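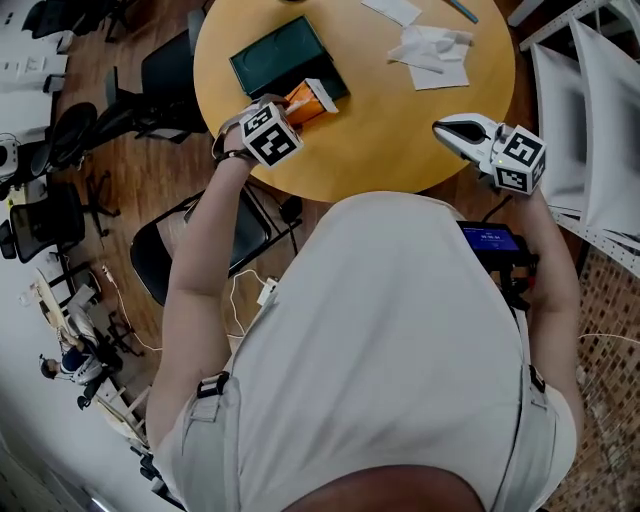 A tissue box lifted above a dark green box on a round wooden table, with paper napkins and a pen.

Jeltix Issues Table-Clearing Procedure for Shared Meeting Rooms

COLEL, 04/10/2019 – Jeltix, a supplier of workplace upkeep services, has released a written procedure for clearing and resetting small meeting tables between bookings. The procedure applies to round tables in rooms without a fixed layout and takes effect in May at the Steiner building in Colel.

Print this release | E-mail this release

The procedure covers the loose items most often left on a meeting table: tissue boxes, paper napkins, pens, and small cartons. Each item is assigned to one of 3 groups: keep, return, or discard. Tissue boxes and closed cartons are kept. Pens are returned to the supply drawer. Used tissues and any napkin that has been unfolded are discarded. A folded napkin with no marks may stay with the table stock.

Items are lifted clear of the surface before they are moved. Dragging a carton across a finished wooden top leaves fine scratches, and these accounted for most of the table repairs in the Steiner building last year. Boxes are held by the sides, with the tissue opening left free. Stacking is permitted for closed cartons only.

The surface is wiped after the last item has been removed, working from the center outward. Kept items go back once the top is dry.

Chairs and floor are handled as a separate step. Folding chairs and office chairs may remain in the same room, but are moved back from the table during wiping. Power strips stay on the floor at their assigned position, and cables are laid away from the path to the door.

Jeltix tested the procedure over 424 table resets, of which 394 were completed without a repeat visit. The remaining resets were repeated, mainly for pens left at the table edge. The final text places the edge check ahead of the wipe.

A version for rectangular tables, under the working title Unener, is in preparation. The current procedure runs to 2 pages and is available on request from the Jeltix press office.

Related releases
Jeltix Revises Supply Drawer Labels
Chair Storage in the Steiner Building: Updated Floor Plan
Unener: Scope and Schedule

Contact: Jeltix Press Office, Colel | © Jeltix. All rights reserved. | Back to top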